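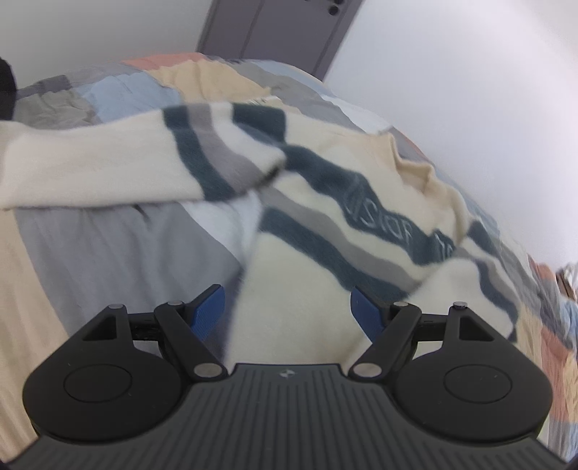 Parallel-jaw gripper with ridged body

About Sulix

Sulix builds software that turns business data into written reports. Our customers are finance teams, distributors and service companies that already collect more figures than their staff have time to read. Our main product, Vorer, connects to the systems those organizations have in place and produces plain-language summaries for the people who must act on them.

The company was established by Nhàn Hồ and Shona Nisbet, who had worked together for several years in management reporting. Much of that work consisted of writing the same monthly commentary by hand, often late in the evening, from spreadsheets that changed until the last moment. The first version of Vorer was written to produce one such report for one regional wholesaler. It covered stock levels and late deliveries, and it ran to 2 pages.

Today Vorer prepares more than 1000 reports each month. Sulix employs 20 people, 15 of whom work in engineering and language design. Nhàn Hồ leads product development, and Shona Nisbet is responsible for customer operations and finance.

What We Do

A Vorer report begins with the reader. Before any data is connected, our staff meet with the customer to establish who will receive the report, which decisions depend on it and what vocabulary the organization uses. A branch manager and a chief financial officer may draw on the same ledger, but they seldom need the same paragraph.

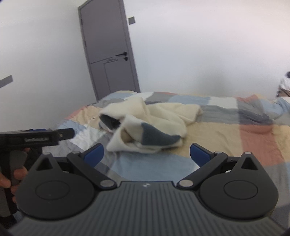
Once these requirements are agreed, our language designers prepare the rules by which the software selects, orders and explains its findings. Each sentence in a finished report can be traced to the records behind it, and customers may review or change any rule at any time. Reports are delivered by email, through a secure web page or directly into the customer's own planning tools.

Dirkar, our second product, was released in June. It checks incoming data for gaps, duplicate entries and sudden changes in format before a report is written. Dirkar is included with every Vorer subscription and is also offered separately to organizations that prepare their own commentary.

How We Work

Customer data remains the property of the customer. It is stored in the region the customer selects, and access within Sulix is limited to the staff assigned to the account – a list that is provided to the customer on request. We do not sell data or combine the records of one customer with those of another.

Implementation and staff training are provided jointly with Kołodziej, our consulting partner for manufacturing and logistics. Customers in other sectors are supported by our own team.

Contact

Inquiries about products, pricing and partnerships should be submitted through the contact form on this website. Existing customers should use the support link in their Vorer account. Support is available from 8 a.m. to 6 p.m. on business days.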